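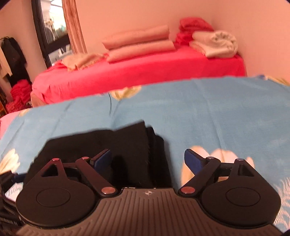 ## The Folding Corner

Last month's item about the linen closet drew more mail than anything we've run since the parking survey, and most of it asked the same thing: fine, but what about the clothes on the bed?

Everyone at Nornstead seems to have them. The dryer buzzes, the basket comes upstairs, and the whole load gets tipped out on the nearest mattress with the best of intentions. By 10 p.m. it has moved to a chair. By morning it's back on the bed. Some of these garments travel farther in a week than their owners do.

The bed is still the right place to fold. It's flat, it's big, and it comes with a deadline, namely that you would like to lie down on it at some point. If your room has two, use one for folding and keep the other clear for finished stacks. The system fails only when somebody sits down.

Make the bed first. I know. But a spread pulled more or less straight gives you a surface to work on, and it keeps socks from slipping down among the sheets, where they can live for months. A light blue spread with big cream-and-yellow flowers will do very nicely, particularly for black clothes, which on a dark blanket simply vanish. I once folded an entire load of work pants on a navy comforter and put away one fewer pair than I own. They surfaced in July.

While we're on black clothes, a few readers wanted to know how to fold the soft, shapeless kind, the stuff that has no obvious front and slumps the moment you let go of it. My method:

- Shake it out once, hard, away from your coffee.
- Lay it flat and find the longest straight edge. If there isn't one, pick an edge and be firm with it.
- Fold in thirds toward the middle, then in half, then stop. A fourth fold only makes a lump.
- Raggedy edges go to the inside, where they're between you and the drawer.

Fuzz is a separate issue. Anything fleecy should be washed on its own, or at least not with towels, and turned inside out before it goes in. The lint roller from the Kouris counter downstairs does a decent job on what's left, although the handle comes off if you get emotional.

As for fitted sheets, I've read the instructions, watched the demonstrations, and tucked the corners into each other in the approved order. My results look like a dinner roll. The best way I've found to store a fitted sheet is on a mattress: take it off in the morning, wash it, put it back the same day. A bright one cheers up the room and never has to be folded at all.

The Dikau Street swap table is open again in the Grunton laundry room, and takes clean, folded clothing in any size. Space is limited to 50 bags, so please don't bring the whole closet at once. The last swap brought in 300 items, among them 36 single gloves, all left-handed. If you have the rights, the table would love to hear from you.

Next time: drawers, and whether anything has ever been found at the back of one on purpose. Send questions to the usual box by the mail slots. Kindly stop leaving socks in it.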